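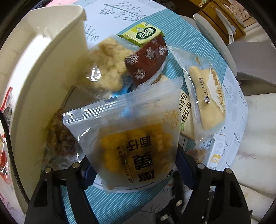 半透明塑料零食袋,带压纹的热封边和锯齿边。

Vutmont 289 台式热封切断机

首页 / 包装设备 / 封口设备 / 台式热封切断机

制造商:Vutmont
型号:289
供货方式:Statolstead 仓库现货,选配件按订单备货
页面更新:2026年10月14日

产品简介

Vutmont 289 是一款台式热封切断机,用于小批量食品袋的封口和齐边。操作人员把装好料的袋子送到封口条之间,踩下脚踏开关,上封口条下压,完成加热、压纹和切断三个动作,然后自动抬起。切下来的边料落入机身前方的接料盒。

机器适合烘焙坊、炒货店、糖果作坊、茶叶铺、小型食品厂的试制间,以及需要把大包装分成小包装的批发商。它不带自动送料和计量功能。如果您需要从卷膜制袋、灌装到封口一次完成,请看本站的立式包装机栏目。

289 的名称来自有效封口长度,单位是毫米。同系列目前只有这一个长度。更宽的袋子可以分两次封,但接缝处会有一段重叠,外观不如一次封成,我们不建议在零售包装上这样做。

主要参数

有效封口长度:289 毫米
封口带宽度:13 毫米
整机净重:41 公斤
台面至封口线高度:115 毫米
封口纹路:直条纹(标配),网纹(选配),平纹(选配)
切刀形式:锯齿刀(标配),直刀(选配)
加热方式:上下封口条双面恒温加热
温度控制:上下两路独立数字温控
压力调节:机身右侧手轮,无级
保压时间:面板旋钮设定
驱动:电机凸轮,不需要压缩空气
控制方式:脚踏开关,或面板上的连续模式
机身:钢板焊接,表面喷塑
与袋子接触的台面:不锈钢
电源:单相,电压按收货地配置,下单时请注明

表中没有列出每分钟封口次数。这个数字取决于膜的厚度、封口温度、保压时间和操作人员的熟练程度,各家的情况差别很大。您可以把自己的袋子寄到 Statolstead 的样品间,我们按您的材料试封,并把实测的节拍写在试样单上寄回。

封口纹路怎么选

直条纹是零食袋上最常见的一种。纹路与袋口平行或垂直,标配封口条是垂直于袋口的细条。条纹把压力集中在凸起的线上,膜稍有褶皱时也比较容易压实。撕开时,撕口容易顺着纹路走,适合希望顾客徒手打开的包装。

网纹的凸点分布更密,封口后手感较硬,适合较厚的复合袋,也适合要走长途运输的货。网纹对膜的平整度要求高一些,薄的单层膜用网纹容易在凸点处压穿,请先试样。

平纹封口没有纹路,外观干净,内容物是粉末时我们通常推荐平纹。粉末沾在封口区内,条纹的凹处会留下细小的通道,平纹相对好一些。当然,最好的办法还是灌装时不要让粉沾到袋口。

三种封口条的安装孔位相同,更换时拆四颗内六角螺钉。上下封口条必须成对更换,不能一条直条纹配一条平纹。更换后要重新对齿,步骤见随机手册的“封口条更换”一章。

切刀怎么选

标配的锯齿刀在切断的同时给袋口留下锯齿边。每个齿谷都可以作为撕开的起点,包装上不必另外开易撕口。锯齿刀切单层膜和常见的两层复合膜都没有问题。

直刀切出来是平边,多用于需要对折、打孔、贴吊卡的袋子,也用于顾客会用剪刀开启的大包装。直刀的刃口可以请磨刀的师傅修磨,锯齿刀不可以,钝了只能换新。

不需要切边时,可以把切刀退到安全位,机器只封不切。退刀的旋钮在机身左侧盖板里面,退到位时能听到卡簧落下的声音。退刀后请在面板上关掉切刀功能,否则每个循环会多等一段切断的时间。

适用材料

聚乙烯单层袋
聚丙烯单层袋,包括流延和双向拉伸带热封层的品种
聚酯与聚乙烯复合袋
尼龙与聚乙烯复合袋
镀铝复合袋
内层有热封涂层的纸袋

不适用的材料

没有热封层的双向拉伸聚丙烯袋(玻璃纸手感的那种,封上以后一拉就开)
普通牛皮纸袋
纯铝箔
聚氯乙烯袋
带拉链且拉链离袋口太近的袋子

带拉链的自立袋可以用,条件是拉链上方留出足够的空白。封口带宽度是 13 毫米,再加上切边的余量,请按这个尺寸核对您的袋子。已经印好的袋子,如果图案或者文字延伸到封口区,封口后油墨可能起皱或者变色,需要提前和印刷厂确认油墨的耐温。

可降解材料的情况比较复杂。市面上叫这个名字的膜,成分差别很大,有些封口温度的范围很窄。我们试过几种,有的封得很好,有的反复调都不稳定。请务必寄样。

关于温度设定

每台机器出厂时上下两路都预设为 115 摄氏度。这是测试用的起点,不是推荐值。薄聚乙烯袋可能在这个温度附近就能封住,复合袋一般要往上调。

调温的办法如下。先把保压时间放在旋钮中间位置,压力手轮转到刻度中间。封一个空袋,等它凉下来,用两手拉开。如果封口整齐剥离,说明温度低了,往上调一小步再试。如果是膜在封口旁边被拉断,封口本身没有开,说明已经封牢。继续往上调,膜开始收缩、发白或者粘在封口条上,就是高了。把设定值放在“封牢”和“过热”之间偏低的位置,留一点余量给连续工作时的升温。

上下两路可以设不同的温度。袋子两面材料不一样时,比如一面镀铝一面透明,通常铝的一侧设得高一些。两面材料相同的袋子,上下设成一样即可。

温度显示稳定以后,请再等几分钟开始生产。显示的是传感器所在位置的温度,封口条两端升温比中间慢。冬天车间温度低的时候,这个差别更明显,头几个袋子两端封不牢多半是这个原因。

操作步骤

一、把机器放在稳固的工作台上,调平四个底脚。机器净重 41 公斤,搬动时请两个人抬机身底部两侧的凹槽,不要抬封口条和防护罩。

二、插上电源和脚踏开关,打开面板上的总开关,设定上下温度。

三、确认封口纹路、切刀状态和接料盒已装好。

四、把装好料的袋子放到托料板上,袋口捋平,伸进封口条之间,直到碰到后挡板。后挡板可以前后移动,用来控制切下边料的宽度。

五、双手离开防护罩开口,踩下脚踏开关并松开。机器完成一个循环后自动停在上位。

六、取出袋子,平放冷却。封口没有凉透时不要把袋子立起来装箱,内容物的重量会把封口拉变形。

七、工作结束后关掉加热,让封口条在张开的状态下冷却。温度降下来之前不要罩防尘罩。

连续模式下,机器按设定的间隔自动循环,不需要踩踏板。我们建议操作人员熟练以后再用连续模式。新手跟不上节拍时容易把袋子放歪。

安全装置

封口区前后有透明防护罩,前罩开口的高度只够袋子通过。前罩打开时,驱动和切刀停止,加热保持。后罩用螺钉固定,只有维护时才能拆。

上封口条下压途中如果碰到超过设定厚度的物体,会立刻抬起,面板显示阻挡代码。排除后按复位键继续。比较厚的多层折边袋有时也会触发这个保护,可以在服务菜单里调整检测高度,但请由受过培训的人员来调,调完以后用随机附带的试块检验。

机身右前方有急停按钮。急停切断驱动,也切断加热。按下以后封口条仍然是热的,请不要用手碰。

清洁和维护

每天:断电并等封口条冷却后,用干布擦封口条表面的防粘布,清空接料盒,擦拭台面。糖粉、油脂和芝麻最容易积在下封口条两侧的缝里,可以用随机附带的塑料刮板清出来。不要用金属工具刮封口条。

每周:检查防粘布有没有发黑、起泡或者破口。检查锯齿刀上有没有粘胶。擦一遍后挡板的导轨。

每月:给凸轮和两侧导柱加食品级润滑脂,用量以形成一层薄膜为准,多余的擦掉。检查脚踏开关的电缆有没有被椅子或者推车压坏。

防粘布是消耗品。标配的是 Bermúdez 牌号的耐高温防粘布,背面带胶,裁成封口条的宽度。更换时把旧布整条揭下,用酒精擦净残胶,晾干,再从一端贴到另一端,边贴边用刮板赶走气泡。贴的时候不要拉伸,拉紧了的布加热以后会缩短,两端会露出金属。压纹封口条使用薄型防粘布,平纹使用标准型,两种不要混用。

机器内部不能用水冲洗。车间做湿式清洁时,请先断电,并用防水罩盖好整机。

常见问题与处理

封口有一段不牢
先看不牢的位置是否固定。如果总在同一个地方,检查那里的防粘布和封口条表面,多半有异物或者破损。如果位置不固定,检查袋口有没有沾到内容物。两端不牢而中间正常,延长预热时间。

封口牢但是起皱
放袋时袋口没有捋平,或者袋子装得太满,封口处被内容物撑开。适当减少装量,或者调低托料板,让袋子的重心落下去。托料板高度由两侧的蝶形螺钉固定。

切不断或者切口毛糙
依次检查切刀是否在工作位、刀上是否粘胶、刀刃是否磨损。粘胶可以用专用清洁剂软化后擦掉。连续切厚复合袋会加快磨损,备一把刀在手边比较方便。

膜粘在上封口条上
温度过高,或者防粘布已经失效。先换布,再降温试封。

温度显示跳动
检查温控传感器的插头。插头在后罩里面,断电后才能拆罩。如果重新插紧以后仍然跳动,请联系售后更换传感器。

踩踏板没有反应
检查前罩是否关到位,急停是否已经旋出复位,面板是否停在连续模式。三项都正常时,换一个脚踏开关试试。

封口带有气泡
镀铝袋和尼龙复合袋受潮以后容易出现。袋子开封后没用完的,请扎紧放回原箱,存放在干燥的地方。

标准配置清单

主机一台
直条纹封口条一对(已安装)
锯齿刀一把(已安装)
脚踏开关一个
托料板一块
接料盒一个
防粘布一卷
内六角扳手一套
塑料刮板一把
阻挡检测试块一块
食品级润滑脂一支
中文手册和电气图各一份

选配件

网纹封口条(对)
平纹封口条(对)
直刀
备用锯齿刀
日期钢印座,装在封口条上,随封口压出字符
倾斜托架,适合粉末和液体类袋子
落地机架,带脚轮和刹车
防尘罩
防粘布,标准型和薄型

日期钢印座占用封口区的一部分,装上以后该处没有纹路。字符为凸字,只能压出印痕,没有颜色。如果当地法规或者您的客户要求日期必须用油墨打印,请改用独立的喷码设备。

倾斜托架装上以后,袋子呈斜躺的姿势进入封口区,内容物靠在袋底。散装粉末、带汁的腌制品和糖浆一类的产品建议加装。托架和标配托料板使用同一组螺孔,两者不能同时安装。

没有抽真空和充气功能,也不能加装。需要充氮的膨化食品请选择带充气嘴的机型。把袋子里的空气用手挤出去再封是可以的,不过这种做法对保质期没有多少帮助。

安装场地要求

工作台要能承受机器的重量并且不晃动。台面前方留出放袋和取袋的位置,后方留出打开后罩的空间。不要把机器放在烤箱、蒸箱旁边,也不要正对空调出风口,冷风直吹封口条会让两路温度不断波动。

电源插座请使用带接地的独立回路。不要和冷柜、和面机共用一个插线板。脚踏开关的电缆从工作台后面绕下去,避开走道。

试样服务

下单前可以免费试样一次。请准备您实际使用的空袋,同一种规格多寄一些,方便我们从低温开始逐级试。如果内容物对封口有影响(粉末、油、糖),请连同少量内容物一起寄来,注明是否易碎、是否需要冷藏。

试样单上会写明封口纹路、上下温度、保压时间、压力刻度,以及拉开试验的结果。封好的样袋和没有用完的空袋一并寄回。试样单上的数值适用于样品间的那台机器,到您手里以后仍然需要微调。

试样由 Crescencio Quintero 负责安排。寄样时请在包裹外面写上“289 试样”和您的订货编号或者联系电话,没有标注的包裹会和退货堆在一起,处理起来要慢很多。

用户反馈

Gerrit Mabaso,炒货店:
“买来封瓜子和花生,袋子是两层复合的。原来用手压的封口机,袋口总是一边高一边低,现在有后挡板,一排摆出来是齐的。刚开始按手册的起点温度封,拉得开,往上调了几次就好了。缺点是重,我一个人搬不动,后来又买了落地机架。花生衣会掉进下面的缝里,每天收工都要刮一遍。”

匿名用户,烘焙工作室:
“饼干袋用条纹封口挺好看。锯齿刀第一次见,客人说好撕。声音比想象中大一点,店面和操作间不隔开的话要考虑一下。接料盒有点浅,忙的时候要倒好几次。”

匿名用户,茶叶分装:
“镀铝袋,一面要调高一面要调低,试样单上写得很清楚,照着设就行。茶末会飞到封口上,换了平纹以后好多了。希望平纹能做成标配里可以选的,不用另外加钱买一对。”

供货方回复:从今年 9 月起,新订单可以在下单时指定一种封口纹路作为标配,不另收费。已经出货的机器不在此列,选配件仍按零件价供应。

质保与售后

整机质保一年,自签收之日起算。加热元件、温控器、电机和电路板在质保范围内。防粘布、切刀、润滑脂属于消耗品,不在质保范围内。用水冲洗机器内部、拆除防护罩使用、更换非原厂封口条造成的损坏不予质保。

报修时请提供机身铭牌上的序列号、面板显示的代码、袋子的材料,以及故障出现前有没有更换过封口条或者切刀。如果是封口质量问题,请附上两三个有问题的袋子,不要剪开。

零件由 Tendton 仓库发出。常用零件包括防粘布、锯齿刀、传感器和脚踏开关,均有库存。封口条为成对加工,按订单生产,需要等待。停产以后的零件供应年限见销售合同。

整机返厂维修请使用原包装。没有保留原包装的,可以向我们购买空木箱。封口条之间要垫上随机附带的泡沫条再锁紧,否则运输途中上下封口条会互相敲击,把纹路的棱边碰坏。

运输与验收

机器用木箱包装,箱内用螺栓把机身固定在底板上。收货时先看木箱外面的防倾标签,如果标签已经变色,请当着送货人员的面开箱,并在签收单上写明。开箱后拆下底板螺栓,装上四个底脚,再把机器抬到工作台上。底板螺栓请保留。

首次通电前,请让机器在室内放置一段时间,特别是冬天从室外搬进来的时候。待机身表面没有凝露再接电源。首次加热时,防粘布的背胶会有轻微气味,请开窗通风,空循环若干次以后再放食品袋。

订购说明

报价请提供以下信息:
收货地和当地电压
袋子的材料、宽度和封口后的长度
内容物
需要的封口纹路和切刀形式
是否需要落地机架或者倾斜托架

袋宽以平放时的宽度为准。带侧折边的风琴袋请注明折边的层数,折边处是四层膜,正面只有两层,封口温度要照顾最厚的地方,有时正面会因此过热。这类袋子建议先做试样再决定。

标准配置的机器付款后从 Statolstead 仓库发货。带选配封口条的机器在封口条到库并装机测试以后发货,随机附测试时封的样袋。

相关产品

脉冲式手压封口机,适合偶尔封几个袋子的用户
立式卷膜包装机,带计量斗
带充气嘴的外抽式封口机
台式喷码机
食品级润滑脂,单支和整盒
防粘布,标准型和薄型,按卷出售

产品外观和配置如有变动,以随机手册和实物为准。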